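Teaching an arm to clear the table: a talk with the Skelness data group

17 Aug 2022

The Skelness group works on the ground floor of a former printing house in Prerkholm. Its task is to gather the examples from which a learning system, called Urnari, must learn to handle dishes. I visited the group in the morning and spoke with the engineer who leads the collection. She asked me to write about the work and leave the names out, and I have respected this.

I began with the word "example", which people outside the field often understand differently. For her group, an example is one complete attempt at one task. A person guides the arm, and the computer keeps the camera pictures together with the positions of all the joints.

"When a visitor comes, he thinks we are programming the movement," she said. "We do not write any movement. We show it, and then we show it again with the bowls in other places."

The goal for the present set is 3000 examples. On the day of my visit the group had 524 that were accepted. I asked if this was slow. She thought for a moment before she answered.

"It is slower than what we wrote in the plan in March. But at that time we accepted almost everything. Then we trained the first model, and it copied our bad habits very well. One of us always stopped a little before closing the fingers, to check the position. The model also stopped there, and sometimes it did not continue."

After this, the rules became stricter. Each operator now works for 3 hours a day at most, and every recording is watched by a second person. If the operator corrects the grip more than once, the recording goes to a separate folder. It is not deleted, as the group hopes to use such attempts later for teaching recovery from mistakes.

I wanted to know why they use such simple dishes. Would it not be better to begin with real kitchen things, with glass and metal?

"We will come to glass," she said. "For now we want different sizes and clear colors, so that we can say 'the purple bowl' and everybody in the room understands the same one. The instruction is part of the example. If the words are not clear for us, they cannot be clear for Urnari."
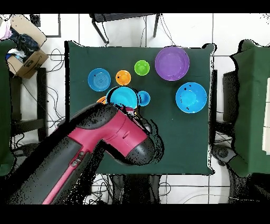 The arm among the bowls and dishes on the green-covered table, seen from above.

The layout of the dishes is changed after every 5 examples. At first the operators chose it themselves, but they liked to leave comfortable spaces between the bowls. Now a small program called Goel proposes the places, and the operators must follow it even when the result is inconvenient.

"Goel has no feeling for comfort," she said, and laughed. "Sometimes it puts everything close together and the operators complain to me. I tell them that a family kitchen is also like this."

My last question was about the moment when she will consider the set finished. She did not want to promise a date. The next model will be trained when the group reaches half of the goal, and its mistakes will decide which layouts are recorded afterwards. Until then, the sessions continue every morning, and the checking is done after lunch.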